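Speaker notes -- "Two arms, one table: what we learned from the Rosix folding kit"
Reading time: 5 min

Opening (slowly, I speak too fast when I am nervous)

Good morning. My name is Nélida Montecinos and I work at Villalba, where we wash and repair work clothes for small companies. I am not a robot engineer. I was a buyer first, and I still look at everything as a buyer. So today I want to talk about the Rosix kit from the side of the person who must sign the paper and then live with the machine.

My colleague Maximiliano Ulloa made the technical part. If you ask me about joint torque, I will point at him.

What the offer says

The kit comes with two arms, a gripper for each one, a camera at the wrist, the control box and the teaching software, which is called Umadness. (Pause, people usually laugh at the name.) The table is not included. We wrote to them two times about this, because on the first page of the offer it looks included.

We also paid for 30 hours of remote support. I recommend to ask what counts as an hour. With our contract, a call of ten minutes is charged as a full half hour, and we found this on the first invoice.

The task we gave it

We chose folding of T-shirts and handling of loose, soft sheet material. These are the two jobs where our people complain the most about their shoulders. We did not choose them to be kind to the robot! The sales person suggested boxes, and I said we have no boxes.

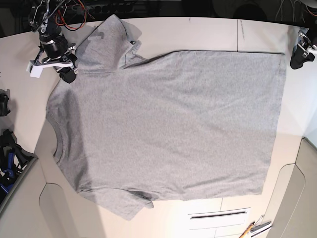 The first thing to decide is where the shirt starts. In the offer they talk about "garments in any state", and this sentence made a lot of discussion in our office. For our trial we agreed that a person lays the shirt flat and the arms do the rest. It is a smaller promise, but I can calculate with it. If you let the arms also do the flattening, you are paying for a different project, with a different price and a different calendar.

Second thing, color. We began with plain shirts in one color each. Maximiliano wanted to begin with the difficult ones, with stripes and big logos. I am glad that we did not. When something went wrong in the first days, we could at least remove one possible cause.

(Drink water here. Check the clock. If more than half of the time is gone, skip the next paragraph.)

Teaching. An operator moves the arms through the job and the software records it. One recorded job is called an episode. Our package allowed 4,000 episodes before the next price level. It sounds like a lot. But please remember that the bad ones are counted too, unless you delete them the same day. We learned this in July, and it was not a nice month. Since then, the operator reviews the recordings before going home, and I think every buyer should plan this time in the shift.

How long does an operator need to become good? Our slowest learner needed 33 episodes until she felt comfortable with both arms together. She is now the best one, and she teaches the others.

About the grippers

I want to stay a little longer on this point, because it is where I changed my opinion. In the beginning I saw the fingers as a small spare part at the end of the price list. For cloth they are nearly the whole question. A shirt is thin and it slides. Thicker, fuzzy material is more forgiving to pick, but it bulges and it can hide from the camera what the fingers are doing.
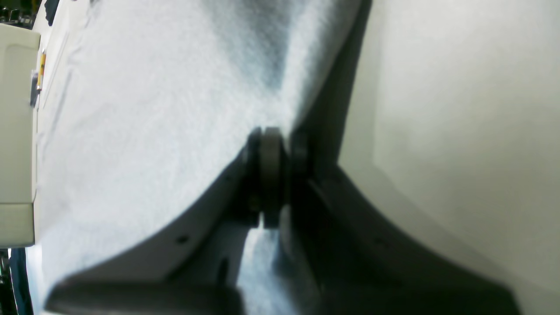

Rosix delivers one standard pair of fingers for each arm. For soft goods I would ask for a second set in the same order. The separate order costs 600 more, only for shipping and for what they call adjustment. Guston, the other supplier we asked, includes the second set, but their teaching software was only available with a yearly license. So compare the full sum and not the line.

Also look at the wrist camera before you sign. Ask for real recordings made with your own material, from that camera and not from the nice one above the table. A sales video is always taken from the nice one. We sent a bag of our things by post and waited for the files -- it took some patience, but this was the most useful thing we did in the whole buying process.

What I would still complain about

The manual is translated, and as a person who writes in a second language I have sympathy, but the chapter on the emergency stop must be perfect and it is not. We wrote our own page and put it on the wall.

The cables need more space than the drawing shows. Leave free room behind the table, and do not plan a shelf there as we did.

Support answers politely and slowly.

Would I buy it again? Yes, for one station. For a second station I want first the new price list, which they promised me for after January 18, 2025.

(Now give the microphone to Maximiliano. His slides begin with the cell layout. Questions at the end, for both of us.)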